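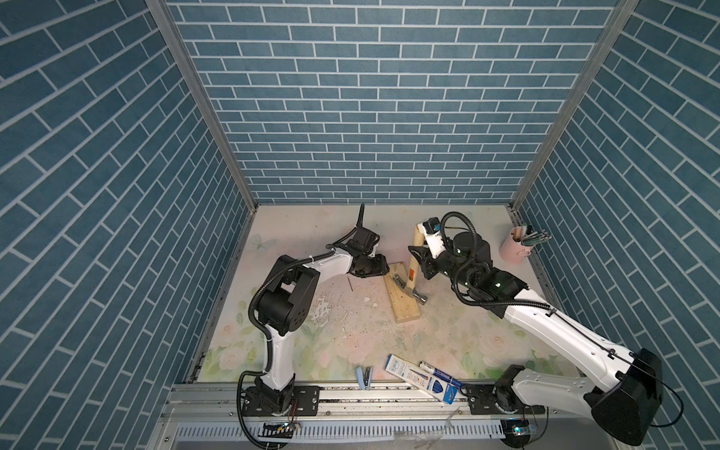

Part-time Shop and Workroom Assistant, Skosance Home Textiles

Location: Riseck
Hours: 20 per week, including alternate weekends
Contract: permanent, after a 14-week trial period
Closing date: 18 July 2021

Skosance sells curtain fabric, wallpaper, oilcloth and floor mats from a shop and workroom on Raltska Street. We are looking for an assistant to split their time between the counter and the cutting tables upstairs. The person who did the job before has moved to our Didenko branch, and we would like someone in place before the autumn orders start.

What the job involves

Most mornings are spent in the shop. You will serve customers, take payments, answer the phone and help people work out how much they need. A lot of customers come in with a room measurement on the back of an envelope and no idea about pattern repeats, so you should be comfortable doing sums on paper and explaining them. We will teach you how repeats work for both wallpaper and cloth.

Afternoons are usually upstairs. You will cut fabric and oilcloth to length, roll and label orders, check deliveries against the paperwork and put stock away. We carry 246 patterns at present, mainly florals, stripes and printed brick and tile effects. Each roll has a stock card, and the card must be filled in every time a length is cut.

You will also:
– send out samples by post
– keep the remnants bin priced and tidy
– help with the stock count in January
– cover for the other assistant during holidays

What we are looking for

You need to be accurate with a tape measure and patient with people who change their minds. Rolls can be heavy and there is no lift to the workroom, so some carrying on the stairs is part of the job. Please tell us if this would be a problem, as the work can be shared out differently.

Experience in a shop is useful. Sewing or decorating experience is also useful, paid or at home. Neither is essential. You do not need any particular qualifications.

Pay and holidays

Pay is by the hour and is reviewed every January. Travel between branches is paid when you are asked to cover at Didenko. Holiday is worked out in proportion to your hours and staff get a discount on everything in the shop, including made-to-measure curtains.

How to apply

Write us a short letter saying what work you have done and when you could start. Put reference 2778 at the top. You can hand it in at the counter or post it to the Riseck shop. A CV is welcome but a letter alone is fine.

Interviews will be held in the shop and will include a short measuring and cutting task – we provide the scissors. Applications that arrive after the closing date will be kept for the Didenko branch, where weekend work comes up from time to time.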